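Equipment Review: The Jandum Upholstered Bench as a Sorting Surface for Laundry

Purpose of the review

The Residential Services Office was asked in the spring to recommend a low seat that could also take clean laundry between the drying room and the wardrobe. Residents had been using beds and desks for this, and several had complained of the lack of a clear surface at a convenient height. The present review concerns the Jandum bench, an upholstered seat without arms or back, which was tried in one of our residences over a period of 18 weeks. Two other models, the Flastel and the Skutell, were considered at the same time and are mentioned where a comparison is useful.

The review was carried out by Desta Dinsa and Amber Nijs. Neither the supplier nor the manufacturer took part in it, and the bench was bought at the ordinary price of 190 pounds.

Delivery and assembly

The bench arrives in one carton with the legs packed separately. There are 4 of these, and they screw in by hand. The instruction leaflet is brief and the drawings are clear. Felt pads for hard floors are not supplied and must be ordered at extra cost, a practice we consider mean at this price. The Skutell includes them.

The carton is awkward on a staircase and should be carried by two people.

Surface and fabric

The cover is a close weave in a speckled grey that looks slightly green in certain lights. Residents on the whole liked the colour. It hides lint well, although white thread shows up at once and should be picked off by hand, as brushing tends to work it into the weave.

The main question for the review was how garments behave on the surface. Heavier cotton items stay where they are put and can be folded on the bench itself. Thin sports clothing is less obliging. Shiny mesh fabric slides over itself when folded and tends to creep towards the rounded edge, from which it will fall if the bench is knocked. We recommend that such items be kept towards the wall. The Flastel, which has a coarser cover, held sports clothing better, but it caught on loose threads and two residents asked for it to be removed. 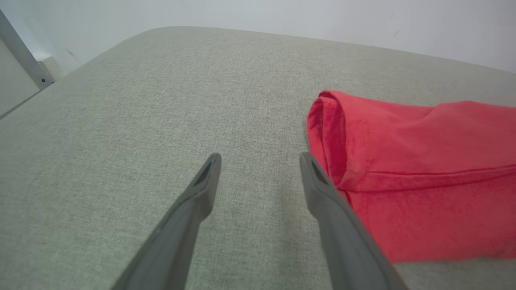
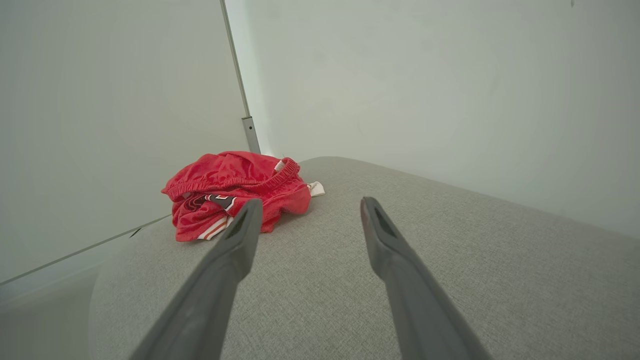

Residential Services Office, Furnishings and Equipment Section
Upholstered bench in use with red clothing and textiles

Shape and size

The edges are softly rounded all the way round. This makes the bench comfortable to sit on and kind to the shins, but it reduces the flat area available for folding. A folded towel or T-shirt lies well on the top. A double bed sheet cannot be folded on it in any satisfactory way, and residents should continue to use the long table in the drying room for bed linen.

Placed against a wall, the bench gives a useful back stop for a pile of clothes. It should be pushed fully home. If a gap is left, socks will find their way into it, and the bench must then be pulled out to recover them. Pale walls may also be marked by the cover if the bench is moved often, and a light wipe with a damp cloth was enough to deal with this during the trial.

Care and cleaning

The cover cannot be taken off. This is the chief weakness of the Jandum and the point on which the Skutell is plainly superior. Spills must be blotted promptly. A spilt cup of tea left a faint ring that remained after two attempts with upholstery foam, and the bench was turned round so that the mark faced the wall.

Damp washing should not be left on the padding. New garments in strong colours, reds in particular, should be washed and fully dried before they are put down on a pale cover. We had no transfer of dye in the trial, but the manufacturer's leaflet gives a clear warning on the matter and excludes such stains from the guarantee.

Weekly vacuuming with a soft brush head is sufficient in normal use.

Strength and wear

The stated load is 200 kilograms. The bench did not creak or rock when used by two adults together. After the trial the padding had softened slightly in the middle, without any visible hollow, and the seams were sound. One leg had worked loose and was tightened by hand.

Recommendation

The Jandum bench is approved for single and shared bedrooms where a seat is wanted and where laundry is sorted in modest quantities. It is not approved for kitchens, drying rooms or any room in which food is regularly eaten, owing to the fixed cover. Residences wishing to furnish such rooms should order the Skutell through Chow, our existing supplier, and allow for a longer delivery time.

Requests should be sent to Amber Nijs on the usual form, stating the room number and whether felt pads are required.

Issued November 27, 2024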